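Cluvden opens tabletop range in 184 shops

Wednesday, December 4, 2019 — Cluvden starts today the sale of its small desk and table goods: mesh pen holders, plastic cups in strong colors and covers for tissue boxes. 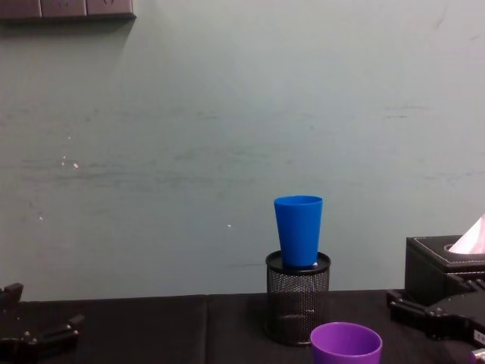

Bouchra Salem said that she wants a cup that is easy to find on a dark table. The range was tested from August in 191 homes.
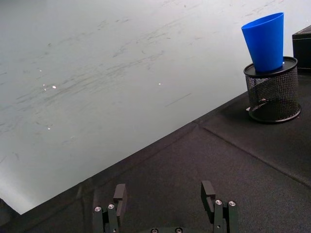 All items are sold one by one, and the colors can be mixed freely. Orders: Karim Tawfik, extension 735.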